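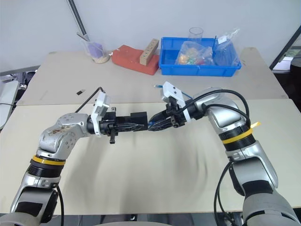 **Bullow shop puts off vote on two-arm packing cell**

BULLOW — The owners of a contract packing shop on the south side of town have put off until November a decision on whether to buy a two-arm robot cell, after a long Monday meeting in which the price was the least of the arguments.

Grulville Kitting packs small parts into bags and bags into bins for other companies: craft sets, spare fasteners, replacement parts for appliances. Its 105 workers own the business together and vote on any large purchase. Management had hoped to get a yes before the summer orders came in. What it got was a list of questions and a request to come back with better numbers.

The cell on offer comes from Sturnau, a dealer that bundles two arms, two grippers, a table and a software package under the name Lamrani. The dealer's pitch is familiar to anyone who has sat through one of these. The arms do the dull handling, people move to better jobs, and the machine pays for itself before the lease runs out.

Lensa Weldu, who runs the night line, said she had heard the last part before.

"We were told the same thing about the label machine," she said. "It did pay for itself, if you don't count the person who stands next to it."

The label machine came up several times on Monday. Grulville bought it on a two-year payback estimate and is still making payments. The estimate left out the cost of moving a compressed air line, and it assumed the machine would run through lunch. It doesn't run through lunch. Labels jam, and the operator eats at the same time as everyone else.

**What the quote covers**

The shop would lease the cell at $2,876 a month. That covers the hardware, the software license and phone support during office hours. Grulville runs two shifts, and the second one starts when Sturnau's office closes.

The quote leaves out gripper fingers after the first set, guarding around the table, electrical work, and any visit to the site once the cell is accepted. It also leaves out what Sturnau calls "task setup," the work of getting the arms to handle a new item. The first task is included. After that, each one is billed by the day, at a rate the dealer said it would supply on request. The shop requested it two weeks ago.

Task setup is the line that bothered people most. Grulville changes what it packs all the time, and few jobs last a full season. A cell that handles one kind of block or one kind of pouch very well could sit idle while the shop waits for somebody to teach it the next one.

Solomiia Boiko, the operations manager and the main backer of the purchase, said the shop's own staff could learn to do the setup work. She wants to send two people for training and has asked for the course to be written into the lease.

"I'm not going to stand here and say it's magic," Boiko told the meeting. "I'm saying we turn down work every fall because we can't staff the second shift, and I don't have another answer to that."

She may be right about the staffing. The shop has had openings on nights since last year, and it has raised the starting wage twice. But the case for the arms rests on how much work they would take off that shift, and the figure for that came from the dealer.

**The missing number**

Sturnau's proposal gives a rate for a finished cycle. It does not say how often a cycle fails, or what happens when one does. Asked about it, Amanuel Nigatu, the dealer's regional salesman, said failure rates depend on the product and that it would be unfair to quote one ahead of time.

That answer drew a laugh from the back of the room, and it should have. The cycle rate depends on the product too, and it was printed in bold on the first page.

Bagged goods are a hard case for this kind of equipment. A clear bag folds, slides and catches the light, and two of them from the same case seldom sit the same way. Handing a solid block from one gripper to the other is a much easier thing to show a buyer. The shop's bread and butter is the first kind of work, and Weldu asked why the dealer's sample tasks leaned so hard on the second.

Nigatu said solid items were the normal starting point and that bags would come later. He did not give a date.

Boiko's own worksheet, handed out at the meeting, counts the cell as replacing one and a half positions on nights. It puts no hours at all in the column for supervision. When that was pointed out she said the column would be filled in for the next version, and she wrote it down.

The worksheet has other soft spots. It counts the full output of the cell starting in the first month. It uses the busiest season of last year as the base. It assumes the two arms can share the bench where bins are now staged, and says nothing about where the bins would go. None of this is unusual in a payback sheet, and nobody accused Boiko of hiding anything. Still, every one of the guesses leans the same way.

**Terms on the table**

Yeshi Woldemariam, who keeps the shop's books, proposed a different deal. Under her plan Grulville would take the cell for a nine-week paid trial at the normal monthly rate, with the right to send it back at the end. The shop would pick the items, and at least half of them would be bagged goods from current orders. Every stop would be logged by the person who cleared it, along with the minutes lost.

She also wants three things in writing before any money moves:

- the day rate for task setup, fixed for the length of the lease
- the price of replacement fingers and how long they take to arrive
- who gets called at 10 p.m., and how soon they have to call back

Nigatu said he would take the trial proposal to his office. He described the night support request as "a conversation." Woldemariam said she would prefer it as a paragraph.

There was some support for doing nothing at all. Abrehet Kassa, a packer on days, said the same money would cover a shift differential that might fill the open night jobs without a new machine to look after. Boiko said she had tried a smaller version of that and it brought in one applicant. Kassa answered that a smaller version was a different thing, and asked that the full one be priced out next to the lease. The meeting agreed to that by a show of hands.

The cost of a fair comparison is not large. The shop already knows its wages, its bag counts and how much work it turned away last fall. It knows very little about the cell, apart from what the company leasing it has chosen to share. A trial would fix some of that, though a trial run with a dealer's technician at the table is only so much use. Woldemariam's draft allows the technician on site for the first seven working days and then not again unless the shop asks.

Nigatu objected to that limit. He said new customers do better with more help early on. He was asked whether the extra help would be billed after the trial ended, and said that it would.

**What happens next**

Boiko is to bring back a revised worksheet with supervision hours, electrical work and guarding included, and with output in the first months cut to whatever the trial shows, if there is one. Kassa and Woldemariam will price the shift differential. Sturnau has been asked to answer the written questions ahead of the next meeting. The current quote expires before then, and the dealer has not said whether it will hold the price.

Members were told a short delay could cost the shop its place in the delivery line. Nigatu would not say how long the line is.

The November vote needs a simple majority. Members who work nights can leave a ballot in the office before their shift.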